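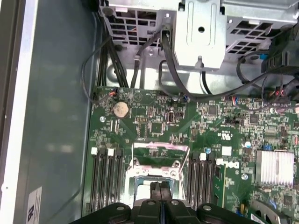 Gripper over the CPU socket, Dell desktop board, case still on.

How to budget a small teardown cell without blowing it in month one

Quick writeup of how we planned ours. We pull parts out of office desktops for resale: memory, processors, coin cells, drives. Wanted one arm on a bench to take the boring pulls off people. Adel Abdelaziz did the numbers, I did the shopping, so blame me for the order of things below.

Before you start

You need: a list of the machines you get most, a rough idea of how long each pull takes by hand, a spending cap somebody has signed off. No cap, stop here. You'll get quotes all month and compare nothing.

Our cap was $4000, arm not included. The arm is leased and comes out of a different line. If you're buying the arm too, do that sheet seperately.

Step 1. Pick two jobs, max

Open a few cases. Write down every pull you'd like done. Cross off nearly all of it.

We kept memory and coin cell. Processor is on the list for later. The socket has a lever and a metal retention frame to get past, and then you're lifting something you can't drop. Budget it as its own project.

Step 2. Measure the tight spots

Most people skip this and it costs them a gripper. The fingers might be thin but the body behind them is wide, and the body is what hits the drive cage. Look at how close the cage and cables sit to the top of the board in the picture. Measure:

- cage to battery
- slot latch to slot latch
- heatsink top to case rim
- deepest point you need to reach, case lying flat

Take the calipers to the gripper too. Spec sheets give you finger opening, not always body width. Ask the seller for a drawing. Clisto sent one same afternoon, Benjelloun took two emails but it was a better drawing.

Step 3. Cables are a line item

Loose cables loop over the board in most desktops. The arm won't deal with them, not at this price. Either a person clears them first or you pay for a lot more software. Put the person in the budget, as minutes per machine. Chaimae Cherkaoui timed our clearing step before we ordered anything and it changed which job went first.

Step 4. Get three quotes, same parts

Send everyone the same list or the totals mean nothing. Ours:

- gripper, two finger
- spare finger set
- wrist camera and mount
- cable, long enough for full reach plus slack
- case fixture
- shipping
- one remote setup call

Geltex came in at $3281. Clisto at $2857, but no spare fingers and no call in it. Read the lines. Once we added those back the gap was small enough that lead time decided it. Went with Geltex.

Step 5. Price the fixture properly

The case has to sit in the same place every time. We had a clamp on the bench and figured fine. Not fine, thin side panels flex. Ask for a fixture with adjustable stops if you get mixed models. If you only get one model, a plate with corner blocks will do and you can make it in house.

Step 6. Buy the spares now

Finger pads, one camera cable, a handful of screws. Our pads are $78 a set. Ordering them later means shipping again and a bench sitting idle while you wait. Othmane Chraibi keeps ours in a labeled drawer next to the cell, do the same.

Step 7. Hold some back

Don't spend to the cap. After the Geltex order we had $719 left and it went on the first nine sets of nothing glamorous: lighting, an antistatic mat, pads. Lighting most of all. Bare metal inside a case throws glare right into a wrist camera, so try a diffuser before you pay for a better camera.

Step 8. Buy junk boards for practice

Get dead machines of the same models you'll run. Dead is cheaper and you will bend something. Leave them in the case, cables in, cage in. Practicing on a bare board on the table tells you zero about clearance.

Step 9. Set the review before it ships

Write down what number makes you keep going and what number makes you stop. Pulls per shift, parts damaged, minutes of human prep. We set ours for November. Remedios Manzano owns that sheet and she's not on the robot side, on purpose.

Common mistakes

Buying the gripper before measuring. Comparing totals instead of lines. Forgeting prep labor. Skipping the camera mount because "we'll print one", then losing a week to it.

Can you do it for less? Yes if the fixture is homemade and you already have a camera. Software wise we're on the Jonex basic plan, that's billed monthly and sits outside the cap too, so check what yours charges per seat before you commit.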